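Flynn Merrick
Posts on robot work in ordinary rooms

1/ We finished rewriting the working rules for our arm sessions at Lumstead in October. A few people asked what is in them, so I'm putting the main ones up as a thread. They cover household tasks: laundry, dishes, tidying.

2/ The old version was a safety sheet from Moncrieff with our notes in the margins. It was written for a fenced cell. We work in rooms with doors, rugs and people walking through, so a good half of it didn't apply.

3/ Rule one. Write the stop conditions before the session, on paper, and have the second person read them aloud. If you can't say what would make you stop, you aren't ready to start.

4/ Rule two. One person holds the stop button and does nothing else. No typing, no phone, no passing a towel across. We broke this one most often under the old sheet.

5/ Rule three. Speed near glass, doors and hinges is capped at 40 mm a second. Free air can be faster. Mārtiņš Lūse wanted a lower cap still and we may end up there.

6/ Rule four. Appliances are off at the socket while anyone is setting up. Don't rely on the power button on the front.

7/ Rule five. Log every contact you didn't plan, including light ones. We have 409 entries so far under the new form. Most are a fingertip touching a surface a bit early. They're dull to read but they do show where the approach path is wrong.

8/ Rule six. Never pull on a door to find out if it's locked. Check by hand first, then let the arm try with the force limit on. Door seals and catches cost money and the wait for parts is long.

9/ Rule seven is the one people argue about. The start position has to be written down well enough for a stranger to repeat it: where the basket is, what's in it, whether the door is open or shut. "Same as yesterday" doesn't count.

10/ Laundry is where we use that one most.
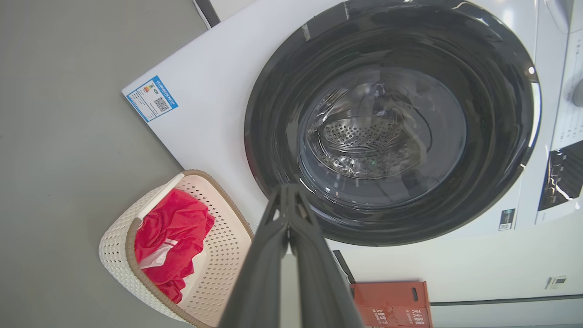

Gripper at the washer door, basket of laundry on the floor.

11/ Rule eight. Keep the wrist view recording from setup to power-down. Trimmed clips are fine for talks but the log needs the full length.

12/ Records are kept for 72 weeks, then deleted unless there's an incident attached. Velen keep theirs longer. We didn't have the storage.

13/ Still open: what to do about visitors, and whether Grono's checklist app is worth paying for. Paper for now. Comments welcome, especially from anyone working in rented flats.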